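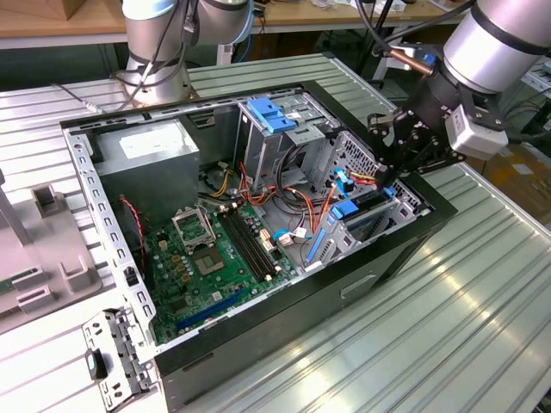 Notebook, May. Ridge walk, second leg, Relley to Finwood.

Writing this up at 9.40 in the evening with my boots on the radiator, before I start remembering it as better than it was.

Left the guest house at Relley at ten past eight. The plan was half past seven, but breakfast is served when the owner is ready to serve it. The website says "walkers' breakfast". I had one egg. Hazem Bensaid asked for more toast and got a look, then the toast.

The test, for whoever reads this after me: does the route as printed in the club leaflet work as a day out for an ordinary group, and are the times believable? Leaflet says 25 km and six and a half hours "at a comfortable pace". I don't know whose comfort they had in mind. We are both reasonably fit, we stopped for lunch and two short sits, and it took us eight hours and twenty minutes to the door. I'd like to know if the person who wrote it walked it in one go or added up bits of map at a desk.

Relley to the reservoir: fine. Track, then lane, then track. Signposts good as far as the dam and then they stop. The leaflet says "follow the obvious path". There are 2 obvious paths. We took the left one, lost a quarter of an hour and met a bull, who was not interested in us. It's the right one, by the broken stile.

The climb. Summit height is given as 1121 m on the leaflet and on the board in the car park. Hazem's watch gave us 108 m less at the cairn. I don't trust the watch either, it had us below sea level on the ferry. I'm putting both down and believing neither until somebody checks the proper map. The view is supposed to take in both coasts. We had cloud, and a family from Leeds who had also been promised both coasts.

Path down the east side is badly worn. Loose stones for most of an hour. My left knee has views on it. I would not bring a beginners' group down this way whatever the leaflet says about "gentle descent", and I'd want poles for everybody.

Lunch was meant to be at the Nogueira café at the foot of the pass, which three people had told me not to miss. Closed. Sign in the door saying back at two, and it was already twenty past. We ate what we had on the wall outside. At ten to three a woman came and unlocked it and was very kind about coffee, and I have to admit the almond cake was good. Still, don't plan a group's food on it. Ring first, and carry something anyway.

Afternoon is mostly forest road. Dull, level, quick. Hazem liked it more than I did and wants it noted that he saw a red squirrel. I didn't see it.

The bus. Everyone says you can bail out at the crossroads and catch the Pedo minibus into Finwood. We looked at the stop: a post, no timetable, and grass grown up in the lay-by. Waited ten minutes out of curiosity. No bus. Can't say it doesn't run, only that I wouldn't tell a tired person it does.

Finwood at half past four. Hotel has a drying room, small, with one heater and a strong smell of other people. Rooms clean. Hot water came after a long think.

To do:
- ask the club who timed the leaflet and when
- check summit height
- ring Pedo about the crossroads stop
- find out if there's a way off the top that avoids the east side
- new laces

Hazem says I'm being hard on it and that he'd do it again. He slept through most of dinner.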